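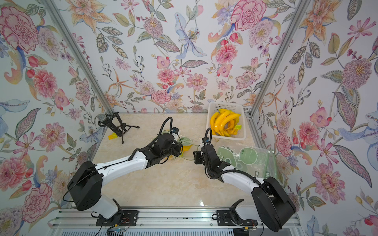 Play food bagging at Bancombe

The pretend shop at the Bancombe toy library has new carrier bags. They come from Butach and replace the paper ones we had until December. 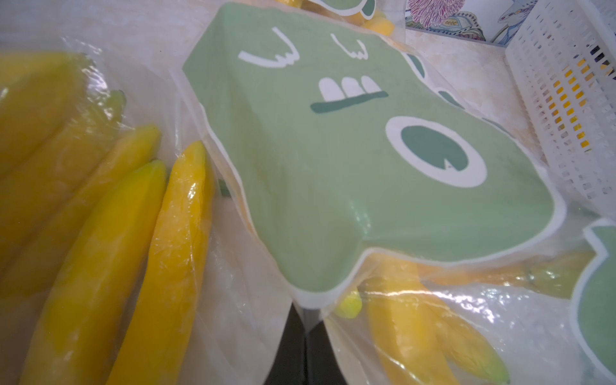
Bananas in one of the crocodile or dinosaur bags.

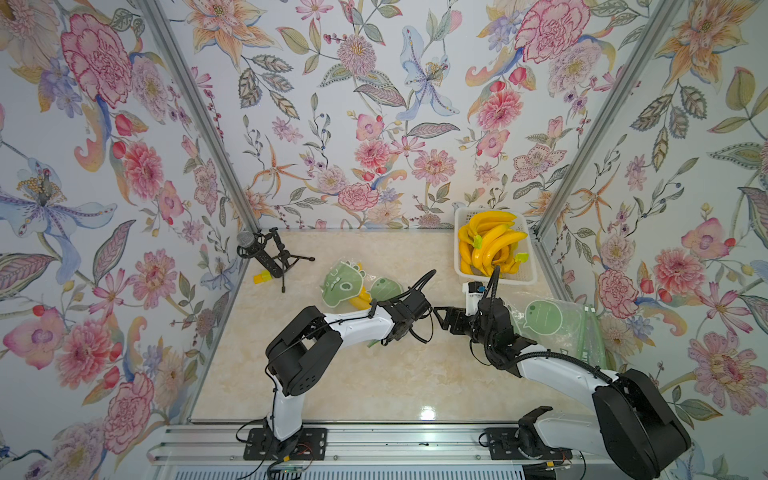 Sreekumar Raju has put the play fruit back on the lending list at 55p a week. Bananas are kept in the white plastic basket, with the bags beside them, and both should come back together. Spare bags cost 30p.

Please flatten bags before returning them and check inside for fruit. The item number is 703. 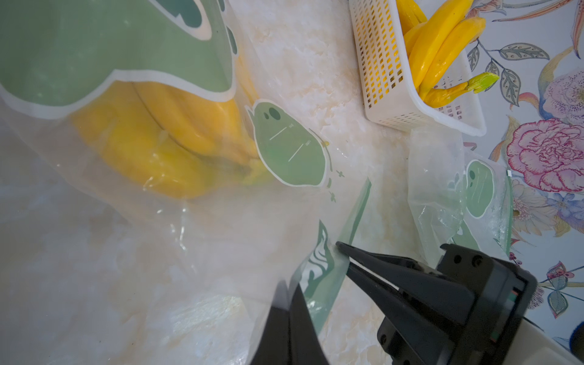 Green cartoon bag, with the basket behind.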